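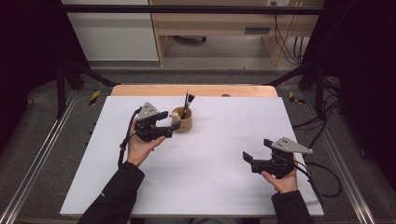
5.2 Loss of synchronization between hand-held grippers

The most serious fault in the Landov collection was a timing error between the left and right gripper streams. It went unnoticed during recording and came to light only when a policy trained on the two-handed tasks began closing the right gripper before the left had settled.

Figure 4 shows the two-handed setup. The operator holds one gripper in each hand and works over a white board, in this case with the left fingertips close to a small wooden cup holding brushes. Each gripper is cabled. Jaw opening is sampled on the gripper and stamped on arrival at the host, so any delay in the cable path or the receive buffer appears in the data as a delay in the motion itself.

Figure 4. Two-handed collection with cabled grippers.

We replayed all 3,665 episodes and compared the jaw signal with the fingertip positions recovered from video. In the affected episodes the right stream lagged the video by as much as 300 ms, while the left stream stayed within one video interval. The lag did not grow steadily. It appeared as a step, held for the remainder of the episode, and cleared when the recording software was restarted.

The cause was traced to the reconnect routine in the Fuvach driver. When a cable was tugged hard enough to interrupt the link, the driver reopened the port but kept the old buffer, and new samples queued behind stale ones. No warning was raised, as the sample rate after reconnection was normal. Bench tests reproduced the step by unplugging and reseating either cable, which rules out a defect specific to the right gripper.

The driver was corrected on 28 July 2018. It now clears the buffer on every reconnect and ends the episode if the link drops. We also added a check at the start of each episode in which the operator closes both grippers 2 times, and the software rejects the recording if the jaw signal and video disagree by more than 5 ms after interpolation.

Episodes with a detected step were removed from the training set. Shifting the delayed stream back was tried first, but samples lost during the interruption could not be recovered, and the policy still released objects early. Retraining on the remaining episodes removed the premature closing. Shorter interruptions that fall below the detection limit may remain in the data collected before the correction.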